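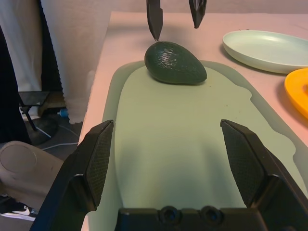
Right, so, seasonal sales. Hello, thanks for coming, find a chair. I'm going to talk about buying a laptop or a console when the big discounts come round in September, and how I try not to get stung. Think about how you'd buy an avocado like the one on the screen, dark green and knobbly with a nice shine on top. You can't tell from the shine what it's like inside, and a red sticker saying "was 686, now 549" tells you about as much. You want to know what it was last month.

(Pause here, ask who bought something in a sale last year and regretted it. Wait for hands. Don't rush this bit.)

My own story. I bought a Calel laptop two years ago, in the last hour of a sale, at quarter to midnight, with a countdown clock ticking away on the page. Lovely screen! Tiny bit of storage, though, and I'd filled it by the spring. The clock, by the way, started again the next morning. Same price, same laptop. I was livid (still am, a bit).

So now I keep a list. It's a very dull list, it lives in a notebook, and it has the price of anything I fancy written down every couple of weeks from early summer onwards. I wrote the Pacheco tablet down on 17/07/2024, and when the autumn offers came in, the "special" price was the one I'd already got in the book. I didn't buy it.

Next slide, bundles. Anasby do a console with 2 controllers and a game thrown in. Fine if you want the second controller. I live on my own and my sister hates games, so for me that's a box in a cupboard. Add up the bits you'd really have bought and compare it with the plain console. Do it on paper, it takes a minute.

Then monthly payments. Clevura let you spread the cost over 12 months, and the top model in their range comes to 3,420 all in. Look at that big number first and the monthly one second. Ask what happens if you miss one. Ask if the delivery is in there too, I got caught by that on a monitor.

(If someone asks about refurbished: yes, I've bought two, happy with both, check the battery and how long the guarantee runs. If they ask about trade-in, say I'll come to it, then do the trade-in slide, it's after the one with the cables.)

Trade-in. Wipe the old one properly, sign out of everything, take a photo of it switched on before you post it. Keep the receipt from the post office until the money's in your account.

Questions next, then tea. Handouts are by the door, and the price list page is blank so you can fill in your own.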